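Wasammont Toys Adds Zenda Play Store to Its Learning Range

Battery-powered cash register and shelf set lets children practice prices, change and simple sums at home

PRUKERPORT — Wasammont Toys will begin selling the Zenda Play Store in January through its own website and through independent toy shops. The set is made for children ages 4 and up and includes a working toy cash register, a folding shop counter, play money and a deck of price cards.

The Zenda Play Store is the first pretend shop in the Wasammont range. The company, which is based in Prukerport, has until now sold mainly wooden puzzles, stacking sets and counting games for preschool and early grade school children.

The register has large number keys, a lit display and a drawer that opens when the total key is pressed. A child enters the price of each item, presses the plus key and sees the running total. The register then shows the amount due. When the child enters the amount paid, the display shows how much change to give back. Parents can turn the change display off with a switch under the battery cover, so that an older child has to work out the change without help.

There are three levels of play. The first uses whole numbers up to 10 and is meant for children who are just learning to count. The second goes up to 100. The third adds cents, and at this level the register will also apply a simple discount when one of the sale cards is used. The level is set with a slider on the side of the register and can be changed in the middle of a game.

What Is in the Box

The full set has 85 pieces. These include the register, the counter, a sign that flips from Open to Closed, a shopping basket, paper bills, plastic coins, 30 price cards and a pad of blank receipts. The price cards are coated and can be written on with a washable crayon, which is also included. Families can wipe them clean and set their own prices.

Wasammont decided against including plastic food. During home testing, most children sold things they already owned, such as books, toy cars, socks and cans from the kitchen. The price cards come with small clips and stands so they can be attached to or placed beside almost anything.

"We kept packing pretend groceries into the test boxes, and they kept coming back hardly touched," said Ismail Belhaj, head of product at Wasammont Toys. "One family ran a shoe store for two weeks. Another sold nothing but rocks. We took the groceries out and put the money into a better drawer and a stronger counter."

The counter is made of birch with rounded corners and folds flat for storage. It stands at a height that suits most children from preschool through second grade. No tools are needed to set it up. The legs swing out and lock, and a latch keeps small fingers away from the hinge when the counter is being folded.

Testing at Home

The set was tried out by 71 families over one spring and summer. Each family kept the set for three weeks and filled in a short form at the end of each week. Wasammont used the forms to make several changes before production began.

The earliest version of the register played a short tune with every sale. Parents asked for a volume control, and the final version has one, with low, high and off settings. The coins were made larger and thicker after parents found them hard for younger children to pick up from a smooth floor. The bills are now printed on heavier paper — the first ones tore within days — and replacement packs will be sold separately.

Families also asked for a way for two children to play without arguing over the register. The printed guide now has a section of games for two or more players. In one of them, the shopper is given a list and a fixed amount of money and has to decide what to leave out. In another, the shopkeeper makes a mistake on purpose and the shopper has to catch it. A third game is for one child alone and uses the receipt pad as a record of the day's sales.

The guide is 24 pages long and is written to be read aloud by an adult. It opens with sorting and naming the coins and moves on to adding two prices, making change and saving up for something over several days. Each activity takes 10 to 15 minutes. A Spanish version of the guide can be downloaded from the Wasammont website.

Space and Storage

The counter takes up about as much floor as a small armchair when it is open. Rubber feet keep it from sliding on hard floors, and it can also be used on a rug or carpet. Everything except the counter fits inside the box the set is sold in, which has a rope handle and a lid that closes with a tab. 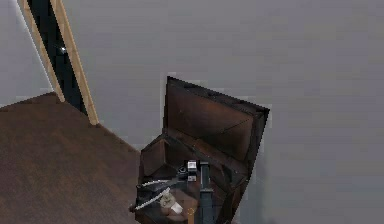

Hicham Bouazza said his two daughters, who had one of the test sets, used it most in the half hour before dinner, and that the younger one learned to tell a nickel from a quarter before she could reliably count past 20. He would have liked a second crayon in the box, he added, and a few more coins, as they went missing faster than anything else.

Wasammont has added a second crayon to the final set. Extra coins will be sold in the same replacement packs as the bills.

Safety and Care

The Zenda Play Store contains small parts and is not suitable for children under 3. The register runs on three AA batteries, which are not included. The battery cover is held in place with a screw. The register turns itself off after five minutes without use. It should be cleaned with a dry or slightly damp cloth and should not be placed in water. The counter can be wiped down with mild soap.

All parts are covered by a one-year warranty against faults in materials and manufacture. Registration is not required, but customers should keep their proof of purchase.

Colors and Availability

The set will be sold in two color choices, green with cream and blue with cream. The contents are the same in both. Shops that would like to carry the set can place orders from now on, with delivery starting in the first half of January. The minimum first order is six sets, which may be mixed by color.

A smaller version without the counter, called Zenda Register, is planned for later in the year. It will have the same register, play money and price cards, along with a shorter guide. The price cards and replacement packs will work with both versions.

Wasammont is also preparing a set of add-on cards named Asadi, which turns the shop into a post office. The cards cover weighing parcels, sorting mail and paying for stamps, and come with a small balance scale. No release month has been set for Asadi.

About Wasammont Toys

Wasammont Toys designs learning toys and games for children from 18 months to 9 years. Its products are sold online and in independent shops. The company's office and showroom are in Prukerport. The showroom is open to retailers by appointment and to families every Wednesday afternoon, when current toys can be tried out before buying.

Retailers and members of the press can request product photos, a sample set or a copy of the printed guide through the contact page on the Wasammont website. Sample sets are lent for three weeks and return shipping is paid by Wasammont.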